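Safety Rules Before Speed: Writing a Practice Guide for a Simulated Kitchen Robot

Project report, Pluron course group
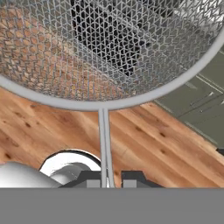
By Qiuyue Fu
Student report, Monday section

In our project we wrote 72 rules for tests with a robot arm in a simulated kitchen. The first rule concerns tools with a long handle, such as a strainer. The operator must write down where the fingers should hold the handle before the run starts. Before this rule, each student decided alone, and our results could not be compared.

The second group of rules is about the sink. Every object in the basin must be named in the log, also the ones which the robot should not touch. 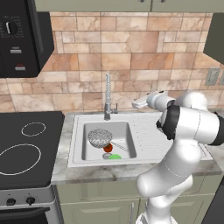
We also agreed that a run is stopped when the arm touches the faucet, and that stopped runs stay in the report. From 3,000 planned runs we have checked 1,209. Two rules are still not clear to all readers, and I will rewrite them before the next review.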